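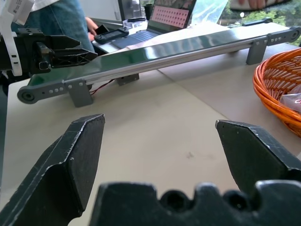 Bimanual demos: what to keep, what to bin
Board: Manipulation / Data and training
Thread started 29 April 2020

beltfed
We are collecting two-arm demonstrations for a set of tabletop tasks and I would like opinions on filtering before I commit to a retrain. The current set is 1403 episodes, of which 1219 are marked as successful by the operator at the end of the run. The remainder are a mixture of dropped objects, timeouts and operators pressing the wrong button.

Policy is a plain behaviour cloning network taking wrist images plus joint positions. Control is by teleoperation, logging runs on the Makden recorder, and each episode is one file. Trained on the successful episodes only, it does well until it makes a small error, then it freezes or repeats the last motion. My colleague wants everything put back in. I am not convinced.

quillon_b
Freezing after a small error is the usual complaint. If your operators are good, the successful set contains very few corrections, so the network has no idea what to do a centimetre off the path. Before adding the failures, check how many of the good episodes contain a regrasp. If it is under one in ten I would collect more of those on purpose.

tarn
Disagree with the order of work. Look at the pauses first. Teleoperators stop to think, and a policy with no memory learns that stopping is a sensible action in that state. We trimmed every stretch with joint speed under a threshold and the freezing mostly went away, with no new data at all.

beltfed
@tarn I have not trimmed anything. What did you do about pauses that matter, e.g. one arm holding while the other works? On ours that is most of the episode for the holding arm.

tarn
Threshold on both arms together. If either is moving, keep the sample. Gripper commands count as movement too, otherwise you cut the closing phase and the policy never learns to grasp. We found that out in January, after a week of training runs.

beltfed
Sensible, will try. For context on the layout, the shoebox task is set up alongside the conveyor, and the basket and the plate of sweets stay on the table behind the box. The shoe starts on the tissue with the lid up.
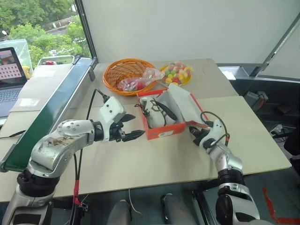
old_servo: leaving the same objects in the background for every episode will cost you later. We had a policy on an Achterberg cell that keyed on a tray which had nothing to do with the task. Move the tray and the success rate fell to nothing. Shuffle the clutter every 40 episodes at the very least, and write down when you did it.

quillon_b
Every 40 is too coarse in my view. Shuffle every episode or accept that it is fixed. Anything in between gives you blocks, and then your validation split leaks unless you split by block.

old_servo
Per-episode shuffling doubles the reset time. Splitting by block is one line of code.

quillon_b
One line of code that people forget to write.

beltfed
Currently split at random over episodes, so yes, leaking. I will redo it by session. There are 6 operators as well — should those be held out separately?

tarn
Hold one out, see if the number moves. With us it moved a lot. Two of the operators approached from above and the rest from the side, and the network averaged the two into something that hit the rim of the box.

kestrel_9
On the original question: the failures are usable if you cut them before the error and label the cut. The Allano scripts do this by hand-marked timestamp. Tedious, but you only have 184 to go through. The button-press ones can probably be relabelled as successes.

beltfed
Fine. Plan is: trim on both arms, split by session, one operator held out, retrain on the same 1219. Failures stay out until I have that number. Will post the curves in the Lernley subfolder when the run finishes.

old_servo
Post the clutter log too, if there is one.

beltfed
There is not one. Starting it now.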